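Teaching by hand at Selholm

Morag Carnegie has spent the past two years collecting demonstrations for kitchen tasks. She runs the teaching side of the manipulation group at Selholm, where people steer an arm through a job by remote control and the recordings are used to train it. We spoke on a Friday morning between sessions.

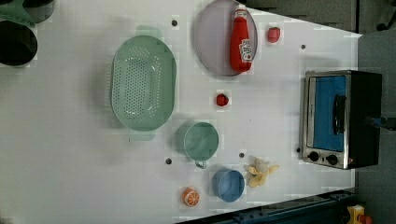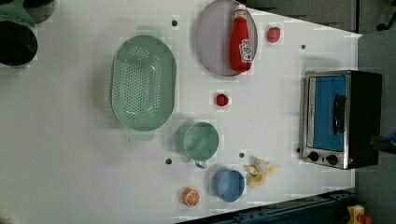
The toaster oven, the colander and the toy food, from overhead.

Why not just program the arm to do the job?

Carnegie says that her group did, for a long time, and that it worked as long as everything was put back in the same place. "You write down where the cup is and the arm goes there. Move the cup by the width of a finger and it closes on air. With demonstrations you move the cup yourself between takes, and the recordings cover the difference."

A session runs in pairs. One person drives and the other resets the table and starts the recording. The driver holds a controller in each hand, and the arm copies the movement of the wrist. Opening and closing the grip is done with a trigger. The pair swap over every 70 takes, a limit Carnegie brought in after she looked at where the bad recordings fell. "They were nearly all at the end of a long run. People's shoulders go first, then they start cutting corners. They'd drag a plate when they had been asked to lift it."

The group has tried two ways of showing a task. In the first, the person takes hold of the arm and pushes it through the motion. Carnegie still uses this for short jobs where the feel of contact matters, such as turning a knob. "You can tell straight away when you're pressing too hard. The trouble is that you're standing there with your hands all over it, so the cameras see you as well, and when the arm works alone you're gone. It has learned from pictures that had a person in them."

Remote control gets round that, but it is harder to learn. New drivers get a day of practice that is thrown away. Amirul Nair, who trains them, has them put one object on a plate and take it off again until they stop watching their own hands.

"Most people are too slow to begin with," Nair says. "They stop in mid-air to think. If you keep those takes, the arm learns to stop in mid-air too. I would sooner have a quick take with a small wobble in it."

Failed takes are another matter. Carnegie used to delete every one. Now, if the driver drops something and picks it up again in good order, the take is kept and marked as a recovery. Takes where the driver gives up are stored separately and left out of the training.

Doors remain the hardest thing to teach. An oven door swings on its own path, and the driver has to follow it without being able to feel it pull. "With your own hand you don't think about it, the door guides you. On the controllers you have to draw the curve from memory. My first tries were terrible." She now asks drivers to open the real door by hand a few times before they sit down.

The present set stands at 2,000 takes. Carnegie would like more people driving before she adds to the number, as each driver has habits and the arm picks them up. One of her regulars always comes at a cup from the left, and for a while the arm did too, even when the way was blocked.

Next on her list is a pair of lighter controllers, which are due at the end of October. After that she wants to go back over the older recordings with Nair and relabel the recoveries. "It's dull work, going through them," she says. "We do it in the afternoons, with the sound off."

Contact: Selholm manipulation group, teaching desk | © Selholm | Back to top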